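Cell check before the sock-and-shoe block, October
Checked by: Duyên Đoàn
Second reader: Vusumuzi Matlala
Method under test: Graster two-hand policy, trained with the stretch term
Baseline: same policy, stretch term removed

Fill in before the first episode on Friday. An item marked HOLD stops the block until it is cleared.

## 1. Arms and grippers

- [x] E-stop pressed and released, both arms. Drives dropped out each time.
- [x] Joint speed limit loaded from the block config and not from the last session. It was the last session's at first. Reloaded, checked twice.
- [x] Gripper force cap set the same on left and right.
- [x] Finger pads clean. Lint on the right pair, wiped off.
- [ ] Bracket screws on the left gripper torqued. HOLD. Driver is with Josiane Tanguy. *Cleared 10:40, VM.*
- [x] Cables clear of the elbow through the full range of motion.

Comment (DĐ): The cable over the right wrist is fine at rest. It needs watching when the arm reaches across the body. If it touches the sock, stop and mark the episode as void. Do not mark it as a failure. Last time we had both kinds under one code and Poonam had to go back through the logs.

## 2. Sensors

- [x] Wrist camera mount tight, lens wiped.
- [x] Head camera exposure locked.
- [x] Time offset between head and wrist streams under the limit in the config.
- [x] Disk space for 400 episodes plus the baseline set.

Comment (VM): Exposure lock matters for this comparison. The white part of the sock washes out when the camera adjusts itself, and the stretch estimate goes with it. The red cuff holds up better. The estimator uses the cuff edge first and the knit second.

## 3. Work area

- [x] Shoe support does not rock when pushed by hand.
- [x] Panel board between the cells stands without help.
- [ ] Floor clear of loose items. HOLD. See comment.
- [x] Operator can reach the stop without leaning over the arms.

Comment (DĐ): The floor item failed on the first pass. It is the same item that failed in the last two checks, so it now goes at the top of the operator sheet as well.

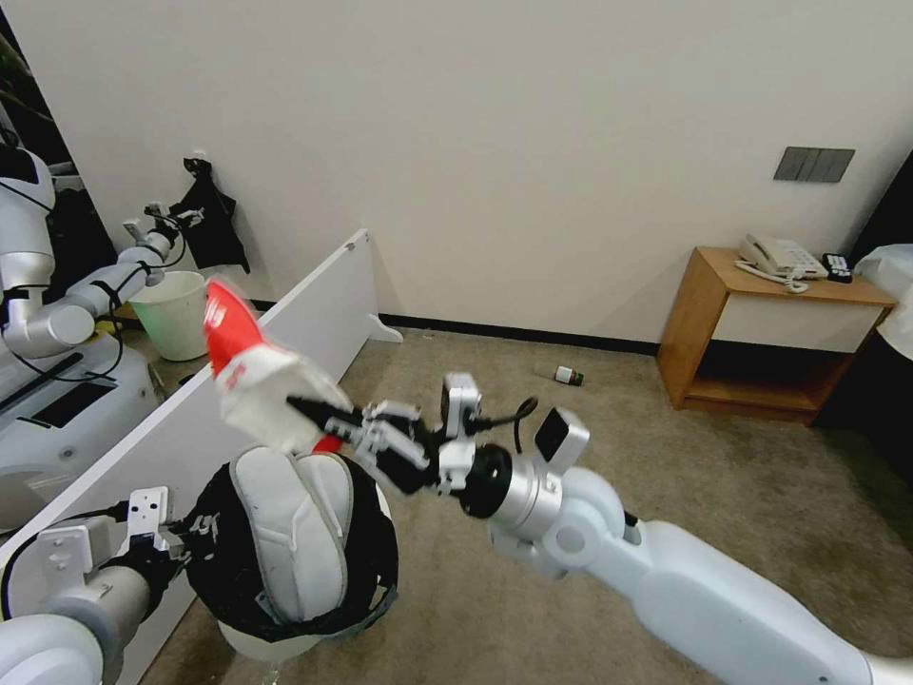
*Sock held stretched by the right gripper, shoe held by the left. Small bottle on its side on the carpet, see item 3.*

Glass on the floor is a HOLD even if it is outside the arm's reach. People walk through there during resets. Remove the bottle, and look along the foot of the panel and around the bucket on the other side before signing. The yellow object by the bucket goes too. *Both removed 10:55, floor walked again, cleared, DĐ.*

## 4. Method settings

- [x] Policy checkpoint matches the one named in the block config.
- [x] Stretch term on for the test set, off for the baseline set. Flag printed at the top of each log.
- [x] Starting poses drawn from the shared list, same seed for both sets.
- [x] Success rule posted by the operator station.

Comment (Shiyu Cheng): In the pilot, the policy with the stretch term let go of the cuff in 19 episodes out of 400. I would not quote that number yet. The pilot had no locked exposure and the baseline set was run on a different day. Both sets run in alternating order this time.

Comment (Poonam Bajpai): Training used 1,000 teleoperated episodes. Please keep those out of the evaluation folder. The folder names differ by one letter. I have asked for a rename.

## 5. Sign-off

All holds cleared: yes
Open items: folder rename (PB), spare finger pads (JT)
Next check: after the first 2 hours of running, sections 1 and 3 only

Signed: DĐ, VM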